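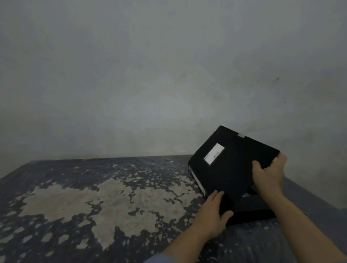 A black binder at the worn table.

October
By Lauri Nurmi
Print | E-mail

Speaker notes: Saving a town's recipes

Open with the rye soup story. Keep it short, they'll be hungry!

Hello, Lurberg! I want to talk about recipes that live in one kitchen and nowhere else. My grandmother's rye soup was like that. "Add flour until it looks right," she'd say, and I spent 6 winters finding out what right looked like (thicker than you think, and please don't rush the onions).

Pause. Ask who has a dish like this at home.

In Hosura we asked families to lend us what they had, and oh, what came in! Backs of envelopes, church bulletins, a letter with a plum cake squeezed into the margin. Almost 100 recipes in all. 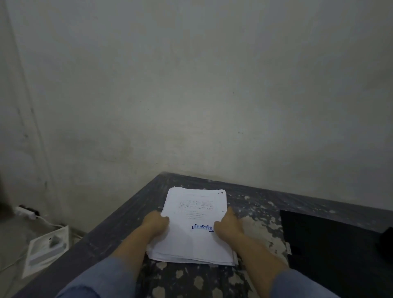 And the spelling! We kept every bit of it. If someone wrote "a good fist of butter," that's what goes in the book, with grams in brackets for the rest of us. I love that fist of butter more than I can say.

Slide: the Keskinen plum cake. Mention that 5 families claim it.

Cook the dish with the person who knows it, if you possibly can. Stand beside them at the stove and ask why they turned the heat down. The best bits are never in writing.

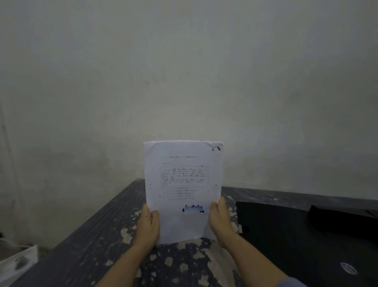
Laurențiu Căpraru wrote to me after the Breltero evening that his aunt's cabbage rolls only came right once he borrowed her pot, and that I should tell people to write down the pot too. So please, write down the pot!

Questions until 8, then soup. Bowls are by the door.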